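工房について

Hasa工房は、家庭用の双腕ロボットを設計・製作する共同工房です。会員が自宅で作った部品を持ち寄り、組み立てと調整を工房で行っています。法人としての製品販売はしておらず、機体、治具、制御用ソフトウェアはすべて会員の製作によるものです。

運営はChak-lun Mok(機械設計、工作機械管理)とOi-ling Lai(制御、ソフトウェア)の二名が担当しています。もとはMokの自宅ガレージに置いた旋盤と作業台から始まり、機体が二台になった時点で現在の場所に移りました。ガレージは現在も塗装と樹脂部品の後処理に使用しています。

製作している機体

現行機はSuna、一世代前の機体はRaniaと呼んでいます。どちらも左右二本の腕と平行開閉式のグリッパーを備え、台車に載せて使用します。

Raniaは関節の減速機に歯付きベルトを使った機体で、軽く安価に作れますが、腕を伸ばした姿勢で手先が下がる問題が残りました。ベルト張力の調整で一定の改善は得られたものの、温度変化による再調整が頻繁に必要でした。現在は新しい会員の練習機として使用しています。分解と組み立てを一通り経験してもらうため、ねじ類は意図的に規格を揃えてあります。

Sunaでは肩と肘を遊星減速機に変更し、手首のみベルト駆動を残しました。手首の配線は中空軸を通し、グリッパー側で一度コネクタを挟みます。このコネクタがないと、爪の交換のたびに前腕の外装を外すことになります。外装は白の樹脂で、内側に補強のリブを入れています。肩の外装だけは印刷に時間がかかるため、予備を常に一組用意しています。

制御用の基板はKincaidと名付けた自作品です。モーター電流、関節角度、グリッパー開度を同じ時刻基準で記録します。改版のたびにコネクタの向きが変わった経緯があり、旧版のハーネスは流用できません。基板の版数は裏面の印字で確認してください。

布を扱う作業

工房の主な課題は、衣類とリネンの取り扱いです。硬い部品の把持は、位置決めと把持力が合えばほぼ解決します。布は掴んだ場所から形が変わり、下の布と一緒に挟み込むことも多いため、同じ手順を繰り返しても同じ結果になりません。寝具の上に置いた衣類では、下地そのものが柔らかく、爪を押し当てた分だけ沈みます。作業台の上で調整した接近高さは、そのままでは使えません。
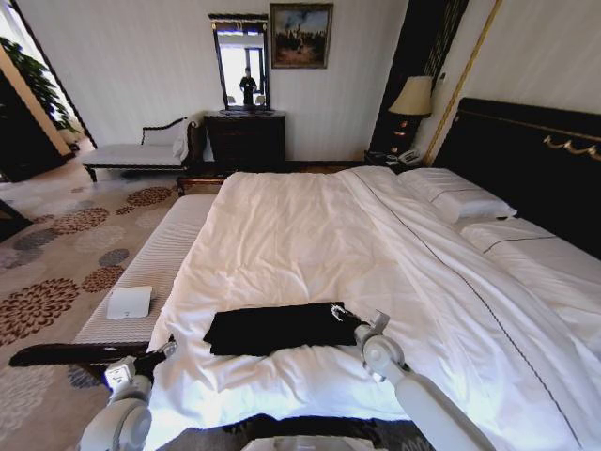

ベッド上の黒い衣類の右端を右グリッパーで把持。左腕は掛け布団の縁の近く。

布の把持では、爪先の形状が結果に大きく影響します。当初は先端を薄くすれば布の下に入りやすいと考えましたが、薄い爪は横方向の力でたわみ、左右の合わせがずれました。現在の標準爪は先端だけを面取りし、根元の厚みを残した形です。接触面にはシリコーンゴムの薄板を貼っています。ゴムは消耗品として扱い、表面に光沢が出た時点で交換します。

爪の耐久試験は、綿布を挟んで持ち上げ、離すまでを一回と数えます。標準爪の最初の一組は3293回で接着面が剥離しました。以後は接着前に下地を研磨し、溝を切って接着面積を増やしています。溝の方向は爪の長手に対して直角です。長手方向に切った試作品では、剥離が溝に沿って進みました。

把持力はモーター電流から推定しています。力センサーを入れた試作もありますが、爪先が太くなるため布には不向きでした。電流による推定は減速機の摩擦の影響を受けるので、作業前に無負荷での開閉を行い、基準値を取り直します。省略した場合の記録は比較には使いません。

記録と検証

変更の効果は、一条件につき100回の試行で比較します。変更する項目は一度に一つとし、爪の形状と接近速度を同時に変えるようなことはしません。試行の合否は、対象の布だけを持ち上げ、所定の高さで保持できたかどうかで判定します。下の布を挟んだ場合は、目的の布が持ち上がっていても不合格です。

不合格の記録も削除せず、関節角度と電流の波形を付けて保存します。製作ノートは現在194号まであり、工房内の棚と会員用の共有領域で閲覧できます。初期のノートはMokの手書きで、寸法の一部にインチ表記が混在しています。図面を起こす際は現物を測ってください。

失敗の分類で最も多いのは、爪が布の手前で止まる接近不足、次が下地の挟み込みです。前者はカメラと腕の位置関係のずれに起因することが多く、台車を移動した後に集中します。このため、Sunaの頭部には較正用の基準穴を設け、移動後に治具を差して確認する手順を加えました。治具は頭部カバーの内側に固定してあります。

設備

主な設備は、卓上旋盤、小型フライス盤、樹脂用の3Dプリンター、はんだ付け作業台、絶縁マット付きの通電試験台です。フライス盤の主軸は少し音が出ますが、振れは許容範囲に収まっています。アルミと樹脂以外の切削は事前に相談してください。鋼の切削は旋盤のみ可能です。

3Dプリンターは構造部品用と試作用に分けています。構造部品用の機械では材料を変更しないでください。外装とリブの寸法は、この機械の収縮率に合わせて補正してあります。

安全に関する取り決め

腕に通電する際は、非常停止スイッチを持つ担当者を一名置きます。操作者との兼任は認めていません。プログラムの変更後、最初の動作は定格速度の四分の一以下で行います。可動範囲に手を入れる作業では、ソフトウェアによる停止だけに頼らず、主電源を切って腕を支持台に載せます。肩関節には保持ブレーキがありますが、肘にはありません。

電池の充電は試験台脇の金属棚で行い、無人での充電は禁止しています。膨らみのある電池は棚の下段に置かず、運営の二名のどちらかに直接渡してください。

参加について

見学は随時受け付けています。機械加工や電子工作の経験は問いませんが、初回は工具と非常停止の講習を受けてもらいます。講習の後、Raniaの前腕を分解し、再組み立てと動作確認まで行います。所要は半日です。

新規会員の募集は毎年3月です。年の途中でも、作業台に空きがあれば受け入れます。持ち込みの部品や自作機の調整にも工房を使用できますが、移動する機体は事前に質量と電源の仕様を知らせてください。床の配線溝は幅が狭く、小径のキャスターでは落ち込むことがあります。

設計データは会員に公開しています。Sunaの腕部の図面は手首の改版が終わり次第、会員外にも公開する予定です。Kincaidの回路図については、現行版の部品表を整理中です。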